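Subject: Re: [playkitchen-build] Sink recess and hob panel, second round
List: playkitchen-build, Drumside
Posted: May, 21:14

An earlier message said:

> Has anyone settled the order of work on the Traltow unit? The
> instructions put the sink in before the worktop is fixed to the
> carcass, and the lip then stands proud at the back. Also, is the
> printed hob worth keeping, or should it be painted over? Ours has
> been in use since last May and the rings are starting to wear.

Sink first, but leave the screws under the worktop half a turn slack until the basin has seated. Tighten from the back corners forwards. If the lip still stands proud, the recess wants easing at the corners, where the router leaves a small step. 120 grit round a dowel is enough. Do not take anything off the basin itself – the plastic goes furry and will not polish back.

On the hob, I would keep the print. A painted panel needs three coats and a week to harden, and small children put pans on it before then. The spare panels are still listed under Haslam part 3763 and fit without trimming. The older 1919 panel is slightly narrower and shows a gap at the front edge.

The grey basin and the printed hob are both in the white worktop here, with the tiled back behind. 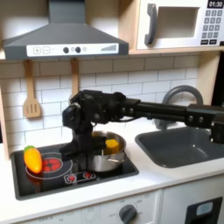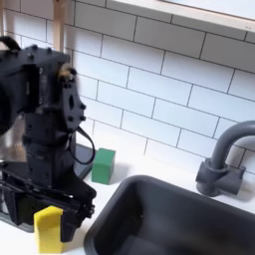 Regarding the hob edge, Gokura wrote that they had fitted the 1919 panel twice and closed the gap with a strip of white edging tape, pressed down with a warm iron through a cloth, and that it had lasted a full term of daily use. They also asked whether the rail for the utensils should go up before or after the tile sheet.

After, in my view. Put the tile sheet on first, let it grip overnight, then drill through it with a sharp 3 mm bit and masking tape over the mark. Drilling first and lining the sheet up to the holes gave me a crooked grout line, and it is at child eye level.

Two smaller points:

Sponges. Cut a full-size one down with a bread knife while it is dry. The toy ones shed.

Food pieces. The catalogue set, number 581, suits the small saucepans. The larger set needs the deep pan – most of the vegetables foul the lid otherwise.

I still have a part bag of the short screws, originally 300, if anyone at Drumside is running low. Postage only. Reply off list with an address.

--
Drumside play furniture group
To leave the list, send a blank message with "unsubscribe" as the subject.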